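# The grip that wouldn't let go 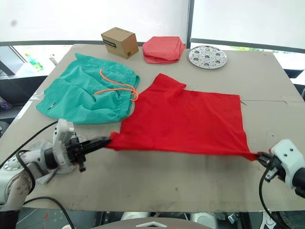
The fault log runs to one line. "R grip, no release, 13 s." Thirteen seconds doesn't sound like much until you stand beside a machine that has been told to open its hand and hasn't.

It was mid-morning at Drimar, a small firm that teaches two-armed robots to handle clothes. Spread, lift, fold, stack. The cell had been running well all week. Then the left arm began its lift, the right one was meant to drop its corner and follow, and it didn't drop. The left kept going. A T-shirt will stretch a fair way, then the seam goes, and after that the arms are pulling on each other.

Girish Tiwari was at the desk. He runs the cell, wrote a good part of the motion code, and was the one who hit the stop.

"I heard it first," he says. "The motor note goes up. You learn that sound."

Nobody hurt. One shirt torn at the hem, one cracked finger on the right gripper, a wrist joint that had to come off and be checked. By teatime they were folding again at half speed, and by the next morning Tiwari had switched the whole thing off and started reading.

## What went wrong

Two things, and neither was big.

First the cable. The ones feeding the grippers run outside the arm in a loose loop, so they can be swapped quickly. Handy. But they flex on every single fold, and the right-hand one had done well over 3,000. Inside the sleeve a strand had gone. Bent one way, fine. Bent the other way the signal dropped out, and the open command never reached the fingers.

Second, the software. The controller sent "open", got no reply, and carried on as if it had. There was a check for a grip that fails to close, because that happens all day long with thin cloth. There was no check for a grip that fails to open. It had been on the to-do list since the spring before.

"We'd thought about dropping things," Tiwari says. "Dropping a shirt is embarassing. Holding on to one, we just hadn't given it the time."

And the force limit? Set high. Griser, who supplied the arms' control boxes, ship them with a cautious figure and Drimar had raised it months back, to cope with heavy towels. Never put it back down. So the one thing that should have caught the other two was asleep.

## Why it matters for a T-shirt

Soft goods get treated as the safe end of robotics. No blades, no hot metal. But people lean in. A sleeve is bunched, you reach over to flatten it, it takes a second. Tiwari reckons he'd done it himself 10 times that week with the arms live.

Now the rule is hands out till the light is amber. The force limit is back where it started and towels get their own setting, which has to be picked each time. An arm that hasn't heard "open" confirmed holds still, and its partner holds too. Cables come off after 3 weeks, good or bad. The old ones go in a crate under the bench and he cuts some of them up to look.

Bautista, the laundry group paying for the trial, were sent the full report on 20 May 2019, torn shirt included. They asked for one change, a second stop button on the far side of teh table. It's going in this month.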